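How to Clean and Re-Oil a Light Wooden Table

If you've got a pale wooden table that has started to look tired – a little gray by the chairs, a few cup rings, that sticky feeling near the place where everyone rests their arms – you can bring it back in an afternoon without sanding the whole thing down. I've done mine every fall for years now, and I've come to look forward to it in a funny way. It's quiet work, and the kitchen smells nice afterward.

Before you start, find out what's on the wood. Everything below is for oiled tables, the kind that feel like wood when you run your hand over them. If yours has a hard, glassy coat, put a drop of water on it and wait 20 minutes. On an oiled top that needs attention, the spot will darken a bit. On varnish the drop just sits there looking at you, and you'll want a different tutorial, I'm afraid.

What you'll need

Mild dish soap or wood soap flakes
Two buckets
A stack of lint-free cotton rags (old T-shirts are perfect)
Fine sandpaper, 240 grit
Table oil – I use Ronon clear, but any hardening oil meant for furniture will do
A metal can with a lid, and water to fill it
Paper for testing and tissues for small dabs

Step one: clear and wash

Take everything off, including the fruit bowl you think you can work around. Mix a spoonful of soap into warm water, wring the rag out well, and wash along the grain from one end to the other. Wash the underside of the edge too, where hands go. Then go over it all again with plain water from the second bucket and a fresh rag, and dry it right away with a towel.

Now leave it alone overnight. I know that's hard to hear when you have the oil sitting right there on the counter! But damp wood won't take oil evenly, and you'll end up with cloudy patches that are a real nuisance to get out. My first table had a big one shaped like a boot, and I looked at it every breakfast for a whole winter.
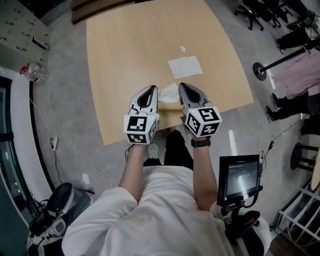
Step two: sand the rough spots

Washing lifts the grain, so the surface will feel a bit fuzzy the next morning. Wrap your sandpaper around a cork block and go lightly over the top, always with the grain and never in circles. You only want to knock the fuzz off. If there's a cup ring, give it a few extra strokes and then feather outward so you don't leave a dip.

Vacuum the dust with a soft brush, then wipe with a barely damp rag and let it dry for 60 minutes or so while you have your coffee.

Step three: the oil

Stir the oil, don't shake it. Pour a small puddle in the middle – less than you think, please – and spread it with a folded rag until the whole top has an even, wet shine. Do the edges and ends as well. The ends are thirsty and may want a second helping.

Let it soak in for 20 minutes, then wipe off everything that hasn't gone in. This is the step people rush, and I've rushed it too, and the result is a tacky table that grabs at your sleeves for weeks. Take a clean rag and buff until it comes away nearly dry. If you're unsure, press a tissue down on a few spots and see whether it picks up an oily mark. When it stays clean, you can stop.

A second thin coat the next day is well worth it on a table that gets used a lot. After that, give it 5 days before you set out anything hot or wet, and use placemats for a couple of weeks if you can get the family to go along with it.

About those rags

Please read this part even if you skip the rest. Rags soaked in hardening oil can heat up on their own and catch fire when they're balled up in the trash. Put them in the metal can, cover them with water, close the lid, and ask your local waste site how they'd like to receive them.

Keeping it nice

For everyday cleaning, a wrung-out cloth and a drop of soap is plenty. Skip the spray cleaners and anything with bleach in it. Blot spills when they happen, red wine and beet juice especially, and touch up dry patches with a dab of oil whenever you notice them.

I do the chopping boards with whatever soap water is left in the bucket.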